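The rules on the wall at Neten

When Neten opened its bottle sorting line in Wurkton, the written procedure for working near the robots ran to 187 clauses. The people on shift could quote perhaps five of them. The firm has since cut the floor rules to a single sheet, and other recyclers have started asking for copies.

The full procedure still exists, in a binder. The sheet has nine rules and is fixed at eye level beside each cell. Akande, the consultancy that helped with the rewrite, set one test for every line: a new starter had to be able to read it and say what they would do next. Anything that failed was rewritten or went back to the binder.

Most of the rules are short. Stop the arm before reaching over the table. Wait for the light. Report any knock, even one that leaves no mark. Do not wedge a panel open. Two people must sign before the speed limit is raised for a test, and one of them must not be on that shift.

The longest rule deals with what goes into a crate, and it took most of February to agree. The night shift wanted a list of banned items. The day shift wanted a limit on how full a crate could be. The sheet now has a bit of both. 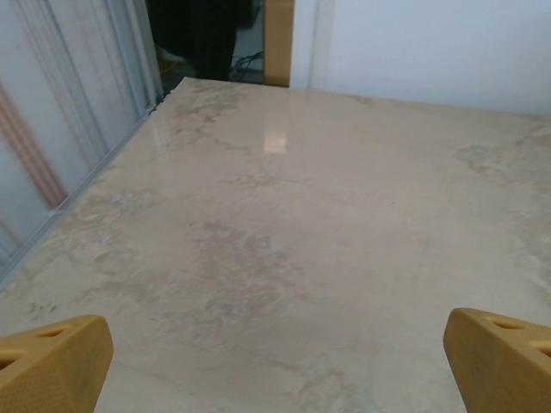
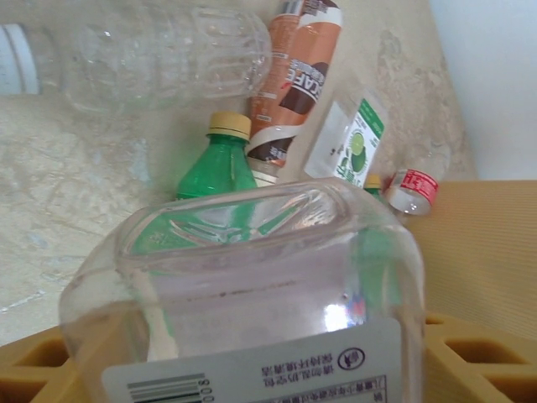 Crate loading is where most of the stoppages used to come from. Neten logged 1018 of them in the first year, and the log rarely said more than "missed pick". Under the present rule, the loader writes down the kinds of item in the crate before the run begins. Clear plastic has its own tick box, as the outline of a see-through container is harder for a camera to find when there are other bottles behind it, such as the green one and the one in the orange and brown label. Loose caps have a box too. The form takes up to 2 minutes.

Drisis, which runs a smaller plant on the coast, has taken the sheet almost word for word. It dropped the line about the light, having no lights on its cells, and added one about gloves. Neten reviews its own version every winter. The current one is dated Friday, December 21, 2018, and the line on reporting knocks has been moved to the top.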